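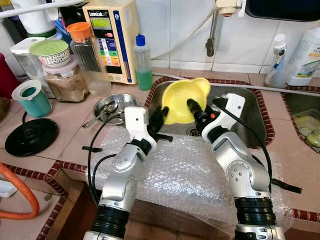

Two Irkari arms with a yellow plastic bowl over the sink, kitchen set.

Irkari Two-Arm Kitchen Kit: sample recordings

README

Hello, and thank you for downloading the sample pack! It goes with the Irkari kit, the two-arm set we sell for countertop work, and it should give you a fair idea of what the arms can do in an ordinary home kitchen before you spend any money on a pair of your own.

What you get

600 recordings from 11 kitchens, all made with both arms running and the standard black grippers fitted. Every recording has video from the head camera, joint positions for each arm and a short task label written by Janelle Quiambao or Roos Declercq (they do try to agree on what counts as a bowl and what counts as a dish).

Known gaps

Steel sinks are well covered, dark ones hardly at all. In seven recordings the left gripper signal drops out for a moment; these are listed in gaps.txt, and we'd leave them out of training.

Use

Free for research and for trying out the kit. Questions about the arms themselves go to Thaddäus Steiner, who is very patient with cable problems. The next batch is planned for September.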